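4.2 Changes in task allocation at the returns bench

Before the trial, each operator at the Gremham site handled a returned order from start to finish: opening the parcel, checking the items against the slip, and putting small accessories back into drawer units for restocking. The Hokar cell took over the last of these steps. Operators still open and check, but they now also record demonstrations with a hand-held gripper, from which the placing routine is retrained. Two operators per shift were assigned to recording. The work is done at a table next to the sorting line, with a drawer organizer and one small item at a time (Figure 3).

Recording was at first treated as spare-time work. Shift logs show that it was most often scheduled in the hour before a break, when parcel volume was low. After July it was given its own slot and its own target of 100 demonstrations per shift. Woo, who coded the logs, found 296 entries in which an operator had left the table to help on the line and returned later to an unfinished set. These interruptions were not counted in the cell's reported output, although they account for much of the difference between planned and recorded sets. 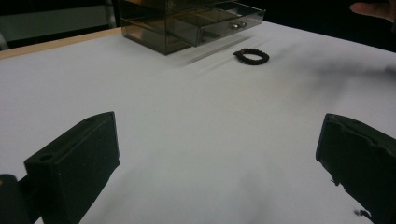

Figure 3. Demonstration table with hair tie and drawer organizer, drawer partly open. Gripper fingers in the foreground.

The target also changed how operators judged their own work. In the manual process a misplaced item was corrected on the spot and left no trace. In recording, a hesitant approach or a second attempt at a grasp is stored with the rest of the set, and a supervisor may reject it. Interviews conducted by Toledo show that experienced operators objected to this more strongly than new ones. One described it as "being graded on how I pick up a hair tie." New operators tended to compare the task with training and raised fewer complaints.

Pay grades were not adjusted during the trial. Recording was classed as bench work under the existing Jendari schedule, which has no category for producing training data. Supervisors reported that this made the slot hard to fill on Sunday shifts, when line work carries a premium and recording does not. The effect of this rule on staffing is examined in Section 4.3.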